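Pivska Household Religion Study
Progress report to the Gultik Fund, second reporting period
Prepared by Milagros Bravo, with Saron Gudeta

1. Fieldwork

The study covers ritual calendars and lineage ties in the upper and lower settlements of Pivska. Household interviews in the lower settlement are complete. The upper settlement was closed to vehicles for most of February, and interviews there resumed once the road was open. To date 711 household schedules have been entered, against a target of 1000 for the full grant. Of the entered schedules, 3 were returned to the field team for missing kinship data and have been corrected.
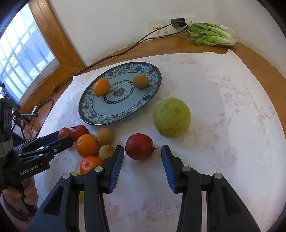

The kinship section remains the slowest part of the schedule. Respondents in the upper settlement use one term for both father's brother and mother's sister's husband, and the original form did not allow for this. The form was revised by Begoña Gallardo. Earlier entries are being recoded under the new scheme - this affects the lower settlement only.

2. Transcription and translation

Some 600 pages of interview transcript have been checked against the recordings. Translation of the origin narratives is behind schedule. Viera Šťastný has finished the first pass on the spring festival material but not on the funeral texts, where the dialect differs from the published word lists. We request that the delivery date for the funeral texts be moved to the end of the next period.
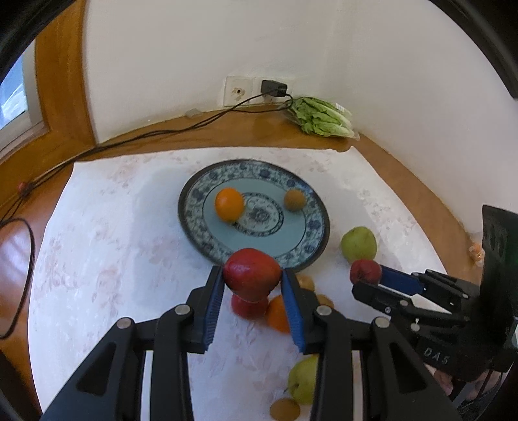 A red apple at the near edge of a blue-and-white plate.

3. Archive

Catalog records are now kept in Musex. Transfer from the old spreadsheets caused the loss of diacritics in personal and place names, and these were restored by hand. Access levels have been set for restricted material. Two households withdrew permission for audio to be shared; their files are closed to outside users.

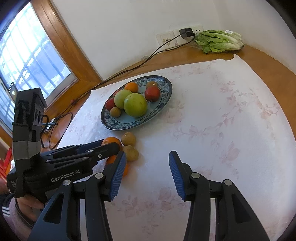 Backup copies are stored at the Miranda office and are checked monthly.

4. Budget

Spending on travel is under the planned level due to the road closure. Spending on translation is over. Vanderleia Arruda has sent the revised budget table separately - no increase in the total award is requested.

5. Next period

Complete upper settlement interviews. Finish recoding of kinship terms. Submit draft chapter on land, lineage and shrine rights for comment.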